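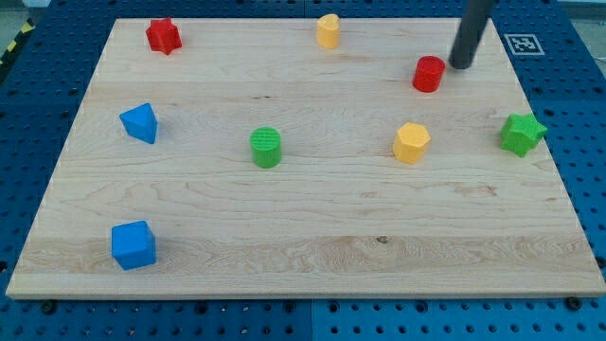
Short Fiction

The Second Arm

By A. Flitton
May 4, 2026

Search stories Search Go

The form had a box for the item, a box for the price and a box for the reason, and the box for the reason was the smallest of the three. I had been writing in it since lunch.

We had one arm at Stestport. I wanted another one. The one we had pushed blocks around a board all day, and at night it pushed them around some more, and in the morning I came in and read what it had done. The people upstairs paid for this out of a line called Handling, Trials. They had a customer who wanted small parts sorted by machines that had learned to do it, and the blocks came before the small parts.

Two companies had sent quotes. Wallner wanted 21 thousand for the arm and the controller, delivered. Hullari wanted 19 thousand, and the controller was extra. I put them side by side on the desk and wrote the missing things in pencil in the margin of the Hullari one: controller, cable set, mounting plate, freight. By the time I was finished it was no longer the cheap one.

My boss came by at three. She was in charge of four rooms, and ours was the smallest.

"What does the second one do?" she asked.

"The same as the first one."

"So it's a spare."

"No. It would run at the same time."

She looked through the glass at the arm. It had stopped close to the red cylinder with its tip just over the wood, and we both waited for it to move.

"How long does it sit there like that?" she said.

"It depends."

"On what?"

I said it was on the computer, mostly. The arm had to wait for an answer before it did anything, and the computer was six years old. She asked if a new computer would make it stop waiting. I said it would help. She asked what a new computer cost, and I told her, and she wrote the number on the back of her hand with my pencil, pressing hard to make it show.

After she left I got out a clean form.

I didn't want a computer. I had wanted the second arm since the winter, and I had measured the floor for it and put tape down where the table would go. I had a drawer with the bolts in it already. I had bought a box of 100, on my own card, in April, and never turned in the receipt.

I filled in the item and the price. In the box for the reason I wrote, "Reduces waiting." It fit with room left over.

At five the others went home. I went into the room to shut off the overhead lights and stayed to watch. The arm went down behind the green star and pushed. It didn't get it square. The star turned on one of its points and slid off toward the empty part of the board, and the arm lifted, went back and waited. Then it came down in a slightly different place and tried again.

I had told my wife it was like having an animal in the building. She asked if that was why I wanted two of them, and I said no, it was for throughput. She went on peeling the potatoes.

The star got to where it was supposed to go on the fourth try. I went back to the desk and took the first form out of the wastebasket. It had a crease down the middle but you could read everything. I put it under the clean one and clipped them together, computer on top, and on the second one I changed the date needed from "now" to "next year."

Then I walked them upstairs and left them in her tray. The lights were off up there. When I came down again the arm was still working, and I got my coat.

Recent Stories

The Freight Elevator
Inventory at Night
What the Scale Said
Two Keys for the Boat Shed
A Desk by the Window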